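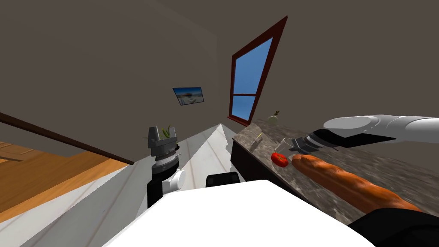 How to Buy a Robot (and Still Afford Lunch)

Suppose you want a robot to help in the kitchen. You have saved your pocket money, you have a birthday coming, and you have told everyone that it will do the washing up. How hard can it be?

Lucinda Blackwood plans robot shopping for the school kitchens in Masbridge. Her job is mostly saying "not yet" to people who are very excited. She let us borrow her way of doing it.

Start with the job

Grown-ups often choose a robot first and then wander about looking for something it can do. They do this with bread makers too. Lucinda makes everybody write the job down before they are allowed to look at a catalogue.

"Help with lunch" is no good. A robot can't do "help". "Move the tomatoes from the worktop to the bowl" is better. A tomato is a tricky customer, as it happens. Squeeze it too gently and it rolls away. Squeeze it too hard and you have invented soup. A loaf of bread is a different shape, and a cup is different again, so the hand that suits one may be hopeless with the others.

Robot hands are called grippers, and they are often sold separately. Yes, you can buy a robot arm and find that the hand costs extra. Imagine a shoe shop that worked like that.

Try it without buying it

Before Masbridge spends anything, the robot has a go inside a computer. This is called a simulation. It's a bit like a video game, except that the exciting part is somebody trying to pick up a tomato.

You can build a pretend kitchen with a worktop, a window and even a picture on the wall. If the pretend robot knocks the pretend bread on the floor, you press a button and start again. Last August, Lucinda's team ran 866 practice goes. The robot managed 206 of them. Everyone agreed this was not a robot you should hand a bowl of trifle.

They had spent nothing on tomatoes, though.

Add up the boring bits

The price on the label is only the beginning. Here is Lucinda's list of other things to pay for:

Grippers, and a spare for when one breaks
Somebody to put the robot in
Lessons for the people who will use it
Electricity
Repairs
A safe space around it, so that no one gets bumped

Let's do a small sum. Pretend you have 100 robot coins and the robot costs 80. Twenty left! But the gripper is 10, and the lessons are another 10. Now you have a robot, a gripper, some very well-taught cooks and no money for repairs. Lucinda calls this "the Trondton problem", after a kitchen in Trondton that doesn't like to talk about it.

Measure the door

Braltdale School once ordered a machine that was wider than its kitchen door. It lived in the corridor for most of a term, and wore tinsel at Christmas. Take a tape measure. Measure the door, the room and the worktop, and then ask someone else to measure them too.

Your turn

Pick one job at home that you would give to a robot. Write it in one sentence. Then list everything it would have to pick up, and draw the gripper you would need for each thing. If your list includes the cat, please talk to the cat first.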